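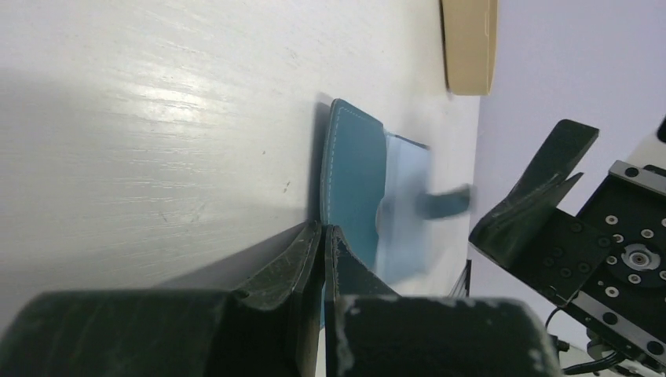 Lurnness Leather Goods – Customer Care Team
Owner's Guide, Section 4: Fitting and Removing the Card Insert
Applies to the Trinmont wallet, style 2841. Revised 2/5/18

Thank you for getting as far as Section 4! We know most people would sooner be out using a new wallet than reading about it, but the insert is the part we're asked about more than any other, and five minutes with it now will save you a good deal of tugging at the till later on.

The teal wallet with the light blue insert is the pairing many of you will have. Other colours go together in just the same way, so please don't worry if yours doesn't match.

Before you begin

Find yourself a clear, flat table with decent light. A pale table is lovely for this, as you'll spot any grit before it gets under the leather (a quick wipe with a dry cloth is always a good idea). Keep the cardboard box nearby until you've finished, and check that your hands are free of hand cream.

Fitting the insert

1. Take everything out of the wallet, including those old receipts.

2. Stand the wallet upright on its edge with the front facing you. It is much easier to see what you're doing this way than with the wallet lying flat.

3. Hold it low down, close to the table, with just enough pressure to keep it steady. There's no need to squeeze.

4. Pick up the insert and find the curved notch in its edge. Turn it so that the notch is on your left.

5. Offer the insert up to the pocket and ease it in a little at a time, keeping it level. If it stops, draw it back slightly and try again.

6. Check that the strap is lying smooth and hasn't folded itself in behind the insert. It likes to do this, I'm afraid.

7. Run a thumb along the edge where the insert meets the leather. You should feel no lump.

Note: A brand new pocket is snug. Leave the insert in place overnight and it will move more freely by the morning.

Caution: Please don't use a ruler, a butter knife or anything else with a hard edge to open up the pocket. The stitching runs close to the edge of the leather and a slip can cut it. Cut stitching isn't covered by the guarantee.

Taking the insert out

1. Empty any cards from the insert first.

2. Stand the wallet up as before and steady it near the bottom.

3. Take hold of the strap close to where it joins the insert, and draw it gently away from the wallet. Pulling from the very end of the strap puts all the strain on one spot.

4. Once enough of the insert is showing, let go of the strap and hold the insert itself for the rest of the way.

Note: If the insert won't budge, have a look for a card that has slipped down behind it. A gentle press on the outside of the wallet will usually loosen it.

Looking after both parts

Wipe the insert with a barely damp cloth and let it dry fully before it goes back. The leather prefers a dry cloth, with a very small dab of Zeditz balm twice a year (April is a good time to start). Leave the balm for 20 minutes before buffing, and keep it off the insert, where it leaves a greasy mark.

Replacement inserts are listed under part number 213. For cards with rounded metal edges, see Section 5.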